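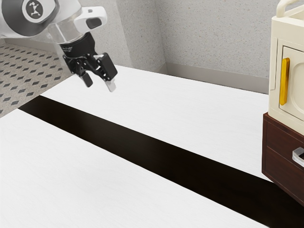
山あいの学校に、二つの祈りの時間
宗教と教育のあいだで揺れる町、プドゥスリーを訪ねて

プドゥスリーの町に入るバスは、朝の便を逃すと昼過ぎまで来ない。そう聞いていたのに寝坊をして、結局、停留所の前の茶店で三時間近くも過ごすことになった。もっとも、この手の寄り道はたいてい悪い結果にならないもので、店の主人がいれてくれる生姜の強いお茶を飲みながら、私は取材のはじめの一歩を、座ったまま踏み出すことができたのだった。

話題は当然のように学校のことになった。この四月、町でただひとつの公立中等学校が、始業前の「共同の祈り」をやめ、代わりに宗派ごとの部屋を設けた。たったそれだけのことが、よその町の新聞にまで載り、選挙の演説で引き合いに出され、しまいには州議会で質問まで出る騒ぎになったのである。主人は「うちの孫は、朝に五分長く寝られるようになったと喜んでいるだけなんだがね」と言って、二杯目を注いでくれた。

学校は坂の上にある。生徒は全部で1130人、そのうち581人が、谷の向こう側のトラリネ地区から通ってくる。トラリネは古くからの少数派の信徒が暮らす地区で、プドゥスリーの中心部とは橋一本でつながっているのだが、昔はこの橋を渡って学校へ来る子はごくわずかだったという。それがいまでは半分を超えた。数字だけを見れば、うれしい変化だと思う。町の人たちもおおむねそう思っているらしい。ただ、半分を超えたころから、それまで誰も気にしなかった朝の祈りの文句が、急に重たい意味を帯びはじめた。

祈りの文句は、もともとどの宗派にも当たりさわりのないようにと、何十年も前の校長が書いたものだそうだ。古い冊子を見せてもらったが、山と川と先生と両親に感謝する、短くて素朴な文章だった。最後の一行にだけ、多数派の経典から借りた呼びかけの言葉がある。争いになったのは、この一行である。

職員室で会った年配の国語教師は、変更には反対だったと率直に話してくれた。あの一行を毎朝聞いて育った人間には、あれは信仰というより校歌のようなものなのだ、と。彼女は声を荒らげるでもなく、机の上の答案をそろえながら、「なくなってみると、朝が静かすぎるんです」とつけ加えた。一方、トラリネから通う生徒の母親は、息子がその一行のところだけ口を閉じていたことを、卒業した上の子から聞いて初めて知ったという。何年も、毎朝、一行分だけ黙っていたのだ。どちらの話も、私はノートに書きながら、しばらく次の質問が出てこなかった。

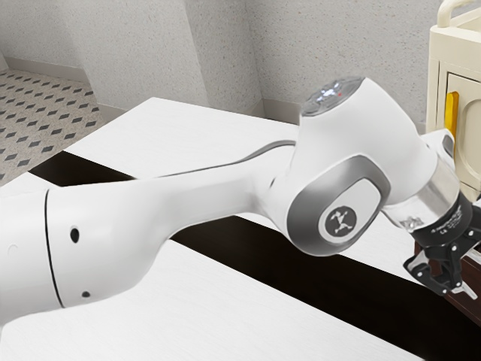
騒ぎに火をつけたのは、町の外から来た人たちだった。県都に本部を置く「ドゥルルタリ」という団体が、伝統を守れという署名を集めはじめたのが五月の末。ほどなくして、少数派の側からは「アクル」と名乗る若者中心の会が現れ、こちらは部屋割りの広さが不公平だと訴えた。集まった署名は、ドゥルルタリの発表によれば1149筆。町の人に聞くと、そんなに書いた覚えはないと首をかしげる人もいれば、親戚の分までまとめて書いたと笑う人もいる。

もちろん、外から来た声がすべて余計だったとは言えない。アクルの会の青年たちは、騒ぎのあいだに橋のたもとの空き家を借りて、放課後の自習室を始めた。看板には宗派の印がなく、近ごろは中心部の子もちらほら顔を出すそうだ。私がのぞいたときには、女の子が二人、代数の宿題をめぐってかなり激しく言い争っていた。宗教の話はひとこともなく、聞いていてなんだか愉快だった。

さて、肝心の部屋のことである。学校は空き教室をやりくりして、最大4部屋を朝の時間に開けることにした。多数派の部屋、少数派の部屋、そして何も祈らずに本を読む部屋。残るひとつは予備で、希望が増えた日だけ使う。ふたを開けてみると、いちばん混んだのは読書の部屋だったというから、大人たちは少々拍子抜けしたらしい。私が見た朝も、読書の部屋は窓際まで生徒でいっぱいで、実際に本を開いている子は半分もいなかった。残りは小声でおしゃべりをしたり、隣の子の髪を編んだりしていて、見回りの先生も、とりたてて叱る様子はなかった。

気になることもある。始業前に生徒を分けてしまえば、仲のよい友だち同士でも、朝だけは別々の廊下を歩くことになる。国語教師が心配していたのもそこで、彼女は週に一度でいいから、全員が同じ場所に立つ朝を残してほしいと学校に頼んでいる。文句は新しく書き直せばいい、なんなら生徒に書かせればいい、と。この提案は9月7日（水）の保護者会で話し合われることになっていて、トラリネの母親たちのなかにも賛成する人が少なくない。ただし、誰が書くのか、何語で書くのか、という話になると、また長くなりそうである。この町には家の中で話す言葉が三つはあるのだから。

私は政治の記事を長く書いてきたので、つい、こうした出来事を次の選挙の地図に重ねて読みたくなる。どの党がどちらの側につき、どの地区で票が動くのか。県都の記者仲間からも、そういう原稿を期待されていた。けれども坂を下りながら考えていたのは、票のことより、毎朝一行分だけ黙っていた少年のことだった。彼はいま隣の市の工業学校にいて、休みには帰ってくるという。会えるかと母親に尋ねたら、あの子は取材なんて嫌がりますよ、でもご飯を食べに来る人なら断りません、と言われた。

帰りのバスも、やはりなかなか来なかった。茶店の主人はもう私の顔を覚えていて、何も言わないうちから湯を沸かしはじめた。ちょうど下校の時間で、店の前を生徒たちがかたまりになって通り過ぎ、橋のほうへ行く子と市場のほうへ行く子が、角のところでいつまでも手を振り合っている。主人は孫を見つけると大声で呼びとめ、揚げ菓子の包みをひとつ持たせた。友だちの分もあるんだろうねと孫が聞き、主人はぶつぶつ言いながら、もうひと包みこしらえていた。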